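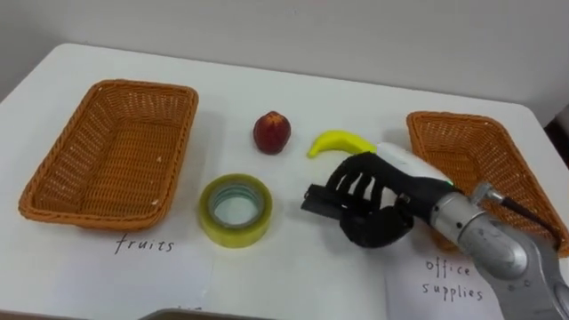
Brevell Community Food Network
The Skonton Street food share reopens today, October 13, 2026, after its winter closure. This thread sets out the new hours, what we can accept, and how households can register.

Brevell Community Food Network
Opening hours are 9 am to 1 pm on weekdays, with a late session until 6.30 pm in the last week of each month. The side entrance on Clendis Lane has step-free access. Please do not queue across the neighbouring driveway.

Brevell Community Food Network
Registration is free and takes place at the front desk. No proof of income is required. Households already registered at our Bach Road site do not need to register again – existing cards are valid at both locations.

Brevell Community Food Network
Each household may visit once a week. The allocation is now calculated by the number of people at home, including children in shared care. If your circumstances have changed since July, please let the desk know at your next visit.

Brevell Community Food Network
Backyard fruit is welcome. We can take citrus, stone fruit, apples and pears, whole and unwashed. Fruit that has split or been pecked should go in your own compost. We are unable to accept home-bottled preserves under our current food safety plan.

Brevell Community Food Network
Donations of more than 12 kilograms should be booked in by email by noon the day before. Smaller amounts can be handed over at any time during opening hours. Please do not leave produce at the door overnight.

Brevell Community Food Network
Items most needed this month: tinned fish, long-life milk, rice, cooking oil, nappies in the larger sizes, and dry pet food. We have sufficient pasta until further notice.

Brevell Community Food Network
The Network distributed 3000 parcels in the last financial year across both sites. The annual report has been lodged and printed copies are held at the front desk.

Brevell Community Food Network
We welcome Mercy Gachanja as site coordinator at Skonton Street. Wafula Laizer moves to Bach Road, where he will oversee deliveries and the cold store. We thank Sharon Swai for acting in the coordinator role through the winter.

Brevell Community Food Network
Low-cost cooking sessions resume next week. There are three sessions in this series, led by Boonsong Tanasarn, covering lentils, eggs and what to do with a glut of zucchini. Places are limited to 12 per session and child minding is available on request.

Brevell Community Food Network
A correction to our winter newsletter: the refrigerated van is available to partner organisations for 28 days each year, not 28 days each quarter. Bookings already confirmed will be honoured.

Brevell Community Food Network
Enquiries about partner bookings should be directed to Khrystyna-Mariia Sirko at the Bach Road office. For all other matters, please ring the front desk during opening hours. Messages sent to this account are checked on weekday mornings.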